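Home Products Spares Help Contact

Tabletop garment rail – frequently asked questions

Which rail does this page cover?
The Jirine tabletop rail from Stilent: silver poles, white feet, white end caps. The Porkley floor model has its own page.

How should the feet be set?
Place both on a flat, level surface before fitting the top rod. Push each pole fully into the round collar on its foot. A foot may sit at an angle while you work; turn the two parallel before loading.

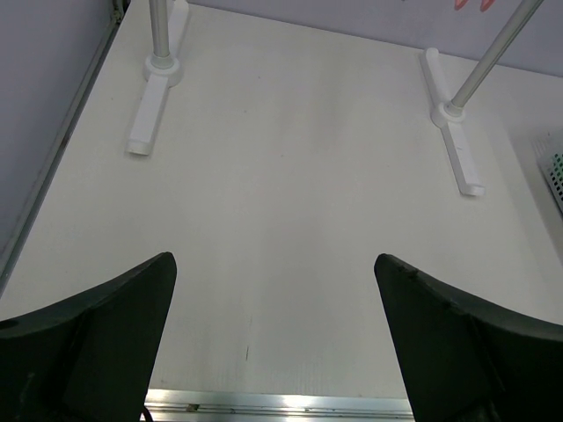 Will the feet mark a table?
Not if the surface is clean. Grit under a foot will scratch a painted or coated top, so wipe it first and lift the stand to move it.

Which hangers fit?
Any with an open hook. Thin coated wire hangers are suitable and take up little width – their shoulders do tangle if they are pushed together, so space them out before hanging anything on them.

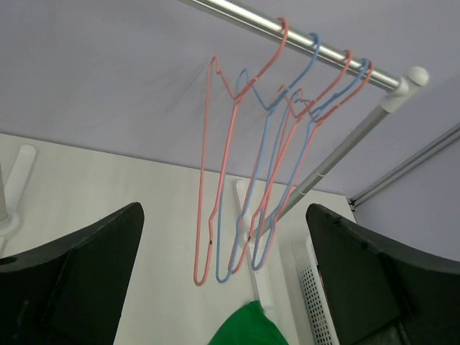
Do all hooks need to face the same way?
No, but it makes clearing the rail quicker. Lift each hanger straight up off the rod. Dragging hooks along the metal wears the coating.

An end cap has come loose. Can I replace it?
Yes. Caps are sold in packs of 2, part number 2871. Do not glue them, or the rod cannot be taken off for storage.

Page maintained by Kazuhiro Hoshino. Last revised Jul 11, 2020.

Contact us | © Stilent | Back to top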